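Retail Operations 2 - Unit 4 handout
Mixed-goods sorting and shelf return
Prepared by Kamol Luangrath. Revised 25 May 2024.

4.1 Scope

This unit covers small packaged groceries that come back from a display and have to be sorted before they are shelved again. Bulk goods and chilled goods are in Unit 6. The reading is chapter 2 of the Srisuk manual, up to the table of carton sizes.

4.2 Sorting by form

Sort by package form first and by product type second. Form decides how an item stands, how it stacks and how much shelf depth it takes. The forms used in this course are:

Carton - flat faces, stands unsupported, may be placed in front of another carton if the label behind stays readable.
Cylinder - bottles and canisters. Rolls when laid down.
Cup - small, rigid, with a lid. Goes in the front row only.
Packet - no stable base. Always boxed, edges vertical.
Non-food - set apart before anything is shelved.

The table has packets boxed in clear plastic at one corner and mixed goods along the far edge. Note the upright Oreo carton, the two overlapping boxes next to it, the handheld roller (non-food) lying beside a jelly cup, and the cylinders on their sides: two bottles and a Pringles canister. 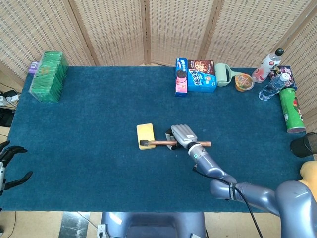
4.3 Order of work

1. Remove non-food items.
2. Stand all cylinders upright, caps or lids on top.
3. Separate overlapping cartons and face the labels forward.
4. Place cups last.

Packets stay in their box until the shelf is ready.

4.4 Exercise

Draw a shelf plan for the goods in 4.2, one row deep where possible. Mark the form of each item. Hand in to Decha Phuthong before Unit 5.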